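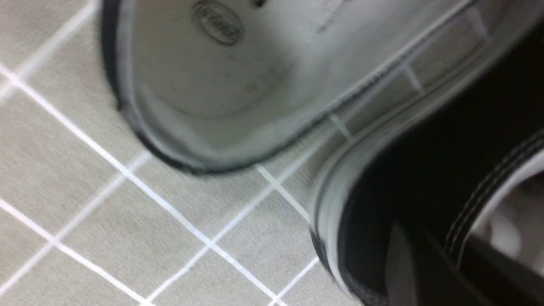 Her brother had left 13 pairs of shoes in the apartment on Clummont Street, and the landlord wanted the place empty by four.

Nadia started with the ones on the floor. She had thought she would do the kitchen first, but the shoes were by the door and she had to step over them to get anywhere. She sat down on the tile with her coat still on. Paul had called at 9 that morning from the airport to say he was sorry, he had meant to pack, and could she keep what looked decent and throw out the rest.

"What's decent?" she asked.

"You'll know," he said, and then they were boarding.
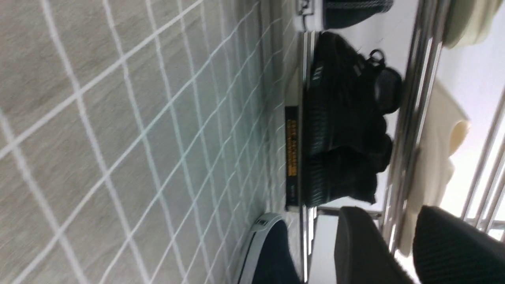
The Rack by the Door
By Wilma Carnegie
Fiction, April

The rack was the one thing in the place he had paid real money for. He told her once what it cost and she had laughed at him. Now she pulled it away from the wall and swept behind it, and found a key and a bus pass. The key didn't fit anything she tried.

She put the black pairs in one bag. He wore black to the restaurant, six nights a week, and she had never seen him buy any other kind for work. She checked inside each shoe the way their mother used to, with two fingers, feeling for stones.

Mr. Nwachukwu from across the hall knocked on the open door. "He's gone, then," he said.

"This morning."

"He owes me a ladder."

She hadn't seen a ladder. She said she would look, and he stood there a while longer – he seemed to want to be asked in – and then he went back to his television.
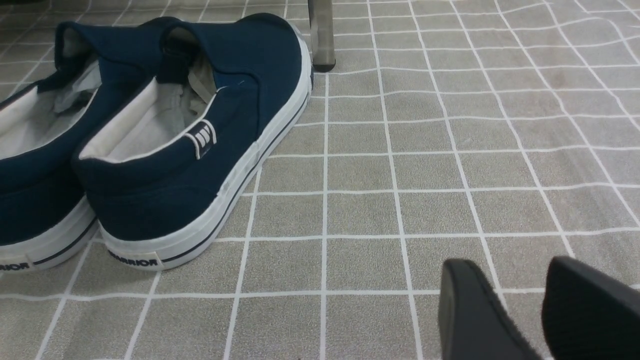
The navy slip-ons, set out on the mat.

She had bought the slip-ons herself, the summer he moved in. He had said they were a size too small, and he had thanked her, and she had assumed he gave them away. She turned one over and looked at the sole. Then she put it back next to the other one.

It was ten past three. She got up and found the ladder in the bathroom, behind the door, and carried it across the hall. When she came back she tied up the first bag and started on the kitchen.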